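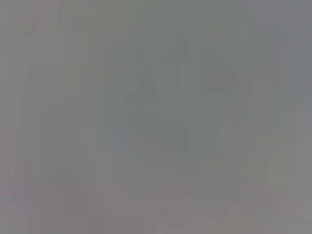 Gray, and a slightly darker gray.

Sit for a living (part of the time): product tester and copywriter, office seating

Wastier, Camenzind building, second floor
Posted March 2018

We make and sell office furniture, mostly task chairs, plus a line of height-adjustable desks that went better than we had any right to expect. We are looking for one person to test the chairs and then write down what they are like, in sentences that a buyer can use.

These used to be two jobs. The tester filled in a form with numbers on it, and the writer, two floors up, turned the form into a paragraph saying the chair was elegant. Every chair in our 2016 catalog is elegant. There are 61 of them. Roswitha Koller, who runs the catalog, would like the next one to contain at least a few chairs that are plain, sturdy and cheap, and to say so.

What you would be doing

You will take delivery of a chair in a box, with the instructions and the little bag of bolts, and put it together the way a customer would. If the instructions are bad you will rewrite them. (They are bad. The Ruvby stool currently has a step 4 that can only be carried out before step 2.)

You will then use the chair at your own desk for 11 working days. Ordinary work, ordinary slouching. We have a machine in the basement for dropping weights on seats and it doesn't need company. What it can't tell us is that the armrests hit the underside of the desk, or that the tilt lever is exactly where the height lever ought to be, or that by three in the afternoon the front edge has found a nerve.

After that you write it up. Each chair gets a test report of two or three pages for Leopold Riedl in product development, and a catalog entry of no more than 840 characters, spaces included. Leopold will argue with the report. Roswitha will cut the entry.

Between chairs you will answer the harder customer letters, mainly about casters on carpet, gas lifts that sink, and whether mesh can be washed. Some mesh can be washed. You will learn which.

What we want from you

Some experience of writing for people who are about to spend money. Catalogs, manuals, price lists and repair guides all count. A degree is fine but we won't ask to see it.

Patience with a hex key.

An ability to lift a boxed chair onto a cart, with help if you need it. If you use a wheelchair or have a back condition, please don't count yourself out. Tell us and we'll split up the testing so that it makes sense. We could stand to hear from more people who have opinions about lumbar support for good reason.

You do not need to love chairs. The last person who told us at the interview that they loved chairs turned out to mean mid-century Danish ones, and left in the spring.

Please leave the following at home: "ergonomically inspired," "executive feel," "the ultimate in comfort," and any use of "journey" in connection with a swivel base.

What you get

A permanent contract at 32 hours a week after a three-month trial period. Hours are flexible as long as you are in for the product meeting, which starts at nine and ends when Leopold has finished. Salary depends on experience, and we will give you a figure in our first phone call so that neither side wastes an afternoon. On top of that there is a yearly allowance of $2,000 for courses, books or travel to the trade fairs. The trade fairs have excellent seating and nowhere to sit.

You also get to keep one chair a year. Most people pick the Sivix. It isn't the most expensive one we make and the sales team would prefer we didn't mention it.

The office is bright, the coffee is adequate, and the elevator works on its own schedule. Parking is behind the loading dock. There is a locked room for bikes.

How to apply

Send us a résumé and one sample: describe the chair you are sitting in as you read this, in 840 characters or fewer. Include one thing wrong with it. If you are reading this standing up, describe the last one you sat in. No cover letter, please, and no photographs of yourself.

Applications go to Lucie Lévesque in personnel, by mail or through the form on our jobs page. She reads all of them herself and replies to all of them, though not quickly. Questions about the testing side can go to Leopold Riedl by phone, preferably after lunch.

We are taking applications until the end of the month. Interviews take an hour, and you may choose your own chair from whatever is in the showroom. We will ask you why you picked it.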